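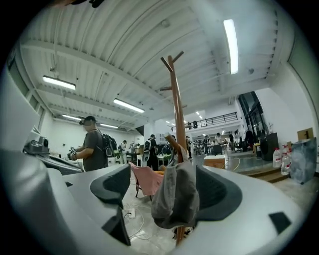

The Laing Street Roller Rink

Many of our members asked about the old rink on Laing Street in Estness. It opened in August, beside the Jutik bakery, and the first evening brought 785 skaters. The ticket office had only 2 windows, so the line went past the bakery door.

I came to this town later and I know the rink only from stories and from one program, which I bought at a market. It lists 218 pairs of skates for rent. I would like very much to find a picture of the organ.
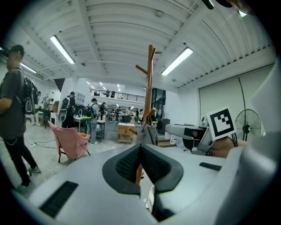 Workier wrote to us that the organ was sold before the rink closed, and that the music in the last years came from records. If you remember other things, please write to the newsletter.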